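Front of House Basics, Unit 4: Trays, Small Dishes and Table Clearing
Course handout, Brurkham Hospitality Certificate 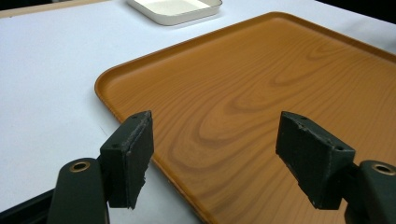
Unit 3 covered glassware. This unit moves on to flat service, meaning anything carried to or from a table on a tray. Read these notes before the practical session in February. You will be assessed on clearing, and most of the marks are lost in the first couple of minutes, before anyone has lifted anything.

1. Types of tray

Serving trays are sorted by shape first and surface second. Rectangular trays are for side stations, room service and clearing. Round trays are for drinks and are covered in Unit 5.

A printed wood-grain finish is common on rectangular trays and should not be confused with solid timber. The pattern is decoration only. Solid timber trays must never be soaked. For trays with a printed finish, check the supplier's card, as washing instructions differ from one range to the next. The cards for the Morgan and Skudik ranges are in the folder beside the sink. If there is no card, wash by hand in warm water with a soft cloth and dry straight away.

Terms used in this unit:

Floor -- the flat part of the tray that carries the load.
Rim or lip -- the raised edge. It stops items sliding off but is not a handle unless the tray is made that way.
Near side -- the long side closest to your body.
Leading corner -- the corner that goes through a doorway first.

2. Checking a tray before use

Run a dry hand around the whole rim, corners included. Chips usually start at the corners, where trays get knocked against door frames and bench ends. Look across the floor of the tray at a low angle under a light. Dried sauce and sticky rings are hard to see on a patterned surface from directly overhead, particularly on the brown and orange finishes, and easier to see when the light is coming off it sideways.

Set the tray on a level table and press each corner in turn. A tray that rocks goes to the repair shelf with a tag on it. Do not put it back in the stack.

3. Small dishes

Shallow square dishes are used for butter, olives, dipping sauces and the bill. They have low walls, so they spill sooner than a bowl does. Fill sauces to half the depth of the wall, no higher.

Pale dishes on a white table are easy to miss when clearing. Scan the table from one end to the other before you pick anything up, and look on the far side of the tray as well as the side you are standing on. This is the most common error in the practical.

4. Loading

Place the tray fully on the table or stand before loading. Do not leave it overhanging.

Heaviest items go in the centre, then work outward. Small dishes go last, against items that will not move. Stack no more than 2 dishes of the same size. The limit for small dishes on one rectangular tray is 8, whatever room is left over.

Keep cutlery together along the near side with the handles all facing one way.

5. Lifting and carrying

Slide the near side a little past the table edge, get one hand flat underneath, then bring the other hand to the opposite side. Bend at the knees. Carry at waist height with both hands -- shoulder carries are not taught in this course.

Call "corner" at the kitchen door.

6. Washing down and storage

Wipe the white tables with the blue cloths only. The green cloths are for trays. Trays are stored flat, up to 16 in a stack, with the largest at the bottom. Bonton trays have their own shelf and are counted in at the end of each session.

Assessment

The clearing practical is marked out of 100 together with the short written test. Wear closed shoes, tie long hair back and bring this handout. Marked sheets go in the tray outside the office by 4 pm.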